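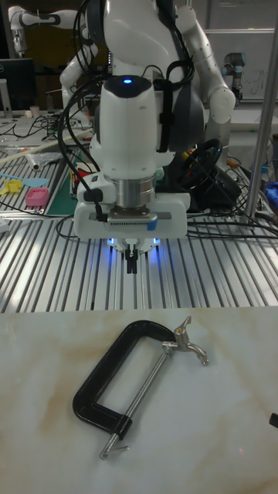
一把C型夹的自白：那些躺在台面上的旧家伙

文/Nathalie Baert

黑色的，亮漆，一根长长的银色螺杆，末端一根T形横杆。扔在大理石纹的台面上，斜着。就这么个东西，我写了整整一个月。

编辑问我，C型夹有什么好写的？我说你家里有没有。他说没有。过了两天他发消息来，说在岳父的车库里翻出来6把。

看，就是这样。你以为没有，其实一直在。

先说叫法。有人叫G字夹，有人叫C型夹，五金店里还有人直接喊“大铁夹子”。店主都听得懂。我跑的第一家店叫Slanina，门脸很窄，进去要侧身，墙上从地面挂到天花板全是夹具。小的像钥匙扣，大的我两只手才端得住。老板不爱说话，我问哪种卖得最好，他指了指柜台底下一个纸箱。全是中号的。黑的，红的，还有几把漆都磕没了。

我买了一把。回家路上包带差点断掉。沉。

夹子的道理简单得有点不好意思讲。一个弯框，一根螺杆，一头顶住，一头拧。拧得越紧，两样东西靠得越近。没有电，没有弹簧，没有说明书（我那把的包装里倒是塞了一张，印着四种语言，每一种都在说“小心手指”）。

可是用起来呢，讲究一大堆。

Wekberg是一间做餐桌的小工坊，我在那儿呆了两个上午。早上七点半开门，九点钟胶已经上好了第一块桌板。拼板的时候夹子要成排地上，一把朝上一把朝下，交替着来，不然板子会拱。师傅一边拧一边侧着头看板缝里挤出来的胶。一串小胶珠，均匀，他就停手。我问拧到多紧算够，他说，胶出来就够了，再拧，胶全跑光，接缝反而是干的。

新手都拧过头。我也是。我那块练手的板子，夹痕到现在还在，两个圆圆的坑，漂亮得很。

要垫木片。这句话我在每个地方都听到了一遍。垫木片，垫木片，垫木片。软木头尤其要垫，松木简直碰都碰不得。石纹台面也一样，硬是硬，边上受力一歪，照样崩。有人用旧皮带剪成小块，有人用软木杯垫，Wekberg的抽屉里攒了满满一抽屉边角料，专门干这个。

再说螺杆。

长的比短的好，这是外行的想法。螺杆伸得太长，受力容易偏，夹子自己先扭起来。开口挑比工件稍大一点点就行。螺纹要干净，木屑粉尘掉进去，拧起来咯吱咯吱，像嚼沙子。刷子刷一刷，滴一点油，擦掉，别留多。油蹭到要上漆的木头上，那块地方以后怎么刷都不吃漆，哭都来不及。

还有那根T形横杆。妙就妙在它能滑。墙角里地方小，推到一边，半圈半圈地拧，再推回来。我试过用钳子夹着横杆加力，被师傅看见了，没骂我，只是把钳子拿走了。横杆的长度就是给手用的，手拧不动的时候就该停。再使劲，框先变形，变了形的夹子，扳不回来的。

怎么看一把夹子歪没歪？拧到底，空着，看螺杆头是不是正对着另一端。偏了，就只配拿去压压书本，夹夹台灯什么的。

价钱。这个大家都爱问。旧货摊上我见过一箱32块钱随便挑的，摊主自己都懒得看。也见过100块一把的，铸铁的老货，漆掉得差不多了，握上去很顺，我犹豫了一下，没买，第二周回去已经没了。后悔到现在。新的呢，便宜的便宜，贵的贵，一套下来过1,000的也有，装在木盒子里，衬着绒布，送人挺体面。我怀疑收到的人一次也不会用。

旧的怎么挑。别管锈，浮锈好办，白醋泡一夜，钢丝刷，擦干，上油。要看的是裂。框的弯角那里，拿指甲沿着摸一圈，有一条细细的卡手的线，放下，走人。再看压脚，就是顶工件的那个小圆盘，活动的，能跟着斜面转一点。掉了的很多，掉了也能用，只是螺杆会在木头上钻出个花来。

厨房里也有它的位置，这是我没料到的。Sonetetti，一家手工面馆，后厨案板就是用两把夹子固定在台子边上的。手摇压面机自己带一个小夹子，不够稳，摇起来整台机器往前爬，老板娘又加了一把大的。她说用了很多年，除了换过一次垫片，什么毛病都没出过。面粉落在螺纹里，白白一圈。我忍住了没去刷。

我自己现在用它干什么呢。粘椅子腿。锯木条的时候把木条压在桌边，等于多出一只手，而且是一只不会抖的手。夹直尺，裁纸板。有一回书架背板翘了，上胶，夹一晚上，早上松开，平了。还有一次纯粹是为了把圣诞树底座固定住，丑，可是没倒。

收纳也说两句吧。别堆在箱子里，堆着堆着就缠成一坨，取一把带出来三把。找根横木条钉墙上，一把一把夹上去，开口朝一个方向，大的放低处。螺杆不用拧死，带住就行。潮的地下室里，一月份最要命，墙上返潮，铁的东西都起一层红。我认识的人都在柜子里丢几包干燥剂，也有人抹蜡。Filtora那边做滤芯，废料多，他们车间的人把剪剩的毡片垫在夹口上，防锈防滑一块儿解决了，给了我一小袋，挺好用的。

有人嫌C型夹慢。确实慢。快速夹一捏就到位，单手的，省事。赶时间的活我也用快速夹。可是要压得死，压一整夜，明天早上来看它纹丝不动，我还是去拿那把黑的。它慢，我就在边上拧，一圈，一圈，一圈，水烧开了也没去管。

稿子写到最后一段，桌上那把还没收。横杆滑到一头去了，碰一下，叮的一声。编辑在催，岳父车库里那几把他拿回家两把，问我锈成那样还能不能救。

能。先泡醋，记得开窗。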